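Tamar Community Gym – Members' Meeting, October 12, 2025

Alfredo Magbanua opened the meeting and thanked everyone for squeezing in at the Gimon Street end of the room, where the chairs are kinder. The March minutes were approved as they stood.

1. Equipment cleaning

We had a good long talk on this one – longer than planned, but a friendly one. Members agreed that kettlebells should be wiped after each class, handles first and then the bodies, and put back in a row on the floor so the next group can find the size they want. 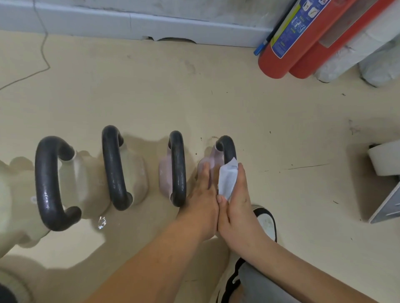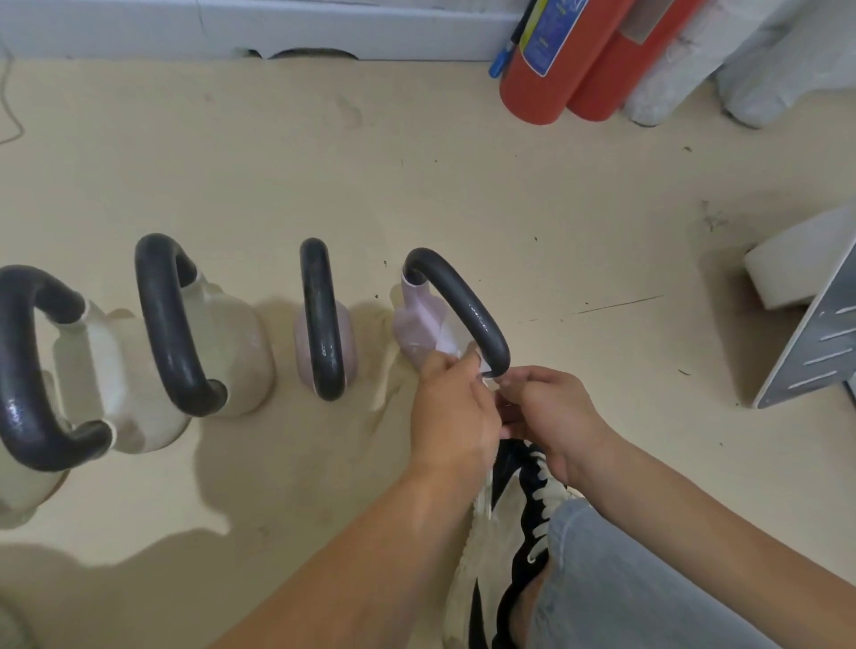
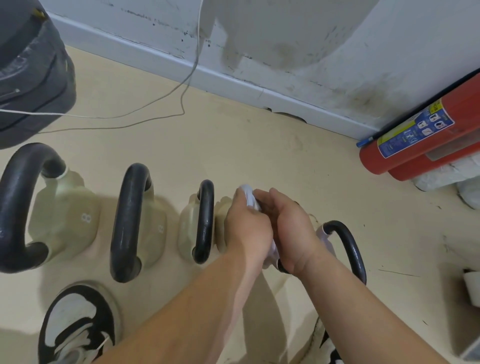
Wiping down the kettlebells

Minutes and photos by Aileen Ignacio

Alfredo asked that people take a moment over the place where the handle meets the bell, as chalk loves to settle there. It was also agreed to keep clean cloths on the shelf by the door, and Aileen will put up a reminder.

2. Money

The cleaning fund stands at $923. A quote from Panganiban for new floor mats came to around $2,000, and after some kindly grumbling it was held over until we have a second quote, from Skekach.

3. Any other business

The early class now has 13 regulars, and a warm welcome to all of them! A request for a later Saturday-style stretch session will be looked at next time.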